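The Last Good Name

Musa Afolabi had been trying to name the company for 80 days, and he loved every one of them.

"Pladholm," he said, bursting into the office with rain on his glasses. "Say it out loud. It's got a door at the front and a roof at the back!"

Nesrin Yaman typed it in. "Registered in 1902," she said.

"There was no internet in 1902."

"The furniture firm is from 1902. The domain is from the year they bought their first modem."

He wrote Pladholm on the whiteboard anyway, under Budus, and drew a slow, respectful line through both. Budus had been a wonderful name too (short, round, easy to shout across a parking lot), and it belonged to a man who wanted more for it than they'd spent on the whole business. 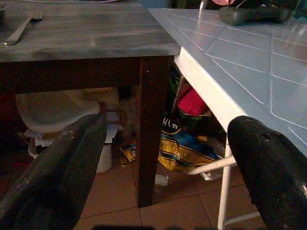 "What about a hyphen?" said Nesrin.

"A hyphen is a speed bump."

"What about Igwe?"

Oh, he liked Igwe! He said it 5 different ways, walking up and down past the printer. Then Ebere Sani called from the next room that Igwe was her uncle's name, that her uncle already had a website, and that it was mostly pictures of his boat. Musa looked at it for a good ten minutes. It was a terrific boat.

By March they'd been down to numbers on the end of things, and that had nearly broken him. Now he sat on the floor with the dictionary, the atlas and a bag of Scrabble tiles, happier than he'd been in weeks. He shook the bag and tipped it out on the carpet.

D, R, U, R, K. Then a pause, then A, V, E, O.

"Drurkaveo," he whispered.

Nesrin typed. She typed it again, slower, in case she'd spelled it wrong, though how would you know?

"It's free," she said. "Musa, the .com is free. Everything's free. The .net, the .org, all of it."
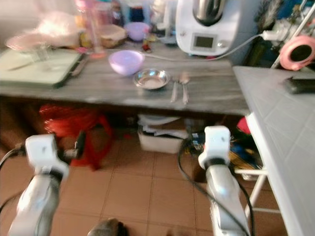

Was anyone ever going to remember how to spell it?

Ebere's uncle did, first try, over a bad phone line, and then he asked if he could paint it on the boat.

Musa bought it before the kettle boiled.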